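Setting the Workspace Boundary in Posow

Before a manipulator is operated over a kitchen counter, the planning software must be given a workspace boundary and a set of keep-out volumes. The procedure below applies to Posow release 10 and assumes that camera calibration has been completed.

1. Open the station profile and select Workspace. Set the origin at the center of the arm base.

2. Draw the outer boundary. Leave a margin of 100 mm inside the edge of the counter.

3. Add one keep-out volume for each fixed appliance. Power cords are to be enclosed in the volume of the appliance they serve.

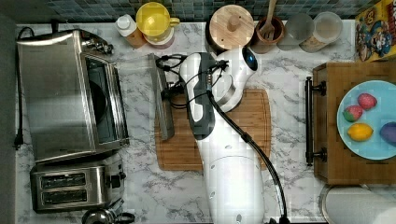

Surkix Institute, Toledo | Motion Planning and Tooling Group

4. Mark the cutting board as the task surface. The toaster oven and the two-slot toaster are entered as fixed obstacles, and the row of containers along the backsplash is entered as a single long volume. The tray with the plate of fruit is entered as a movable object.

5. Extend the collision model of the upper link to include the cable. The default Irley model covers the rigid segments only.

6. Select Check Plan. The planner samples 3000 arm positions and lists any that enter a keep-out volume. Error 1910 indicates that two volumes overlap; merge them and repeat the check.

Save the profile under a new name. Profiles in the shared folder are read-only and may be changed only by the group.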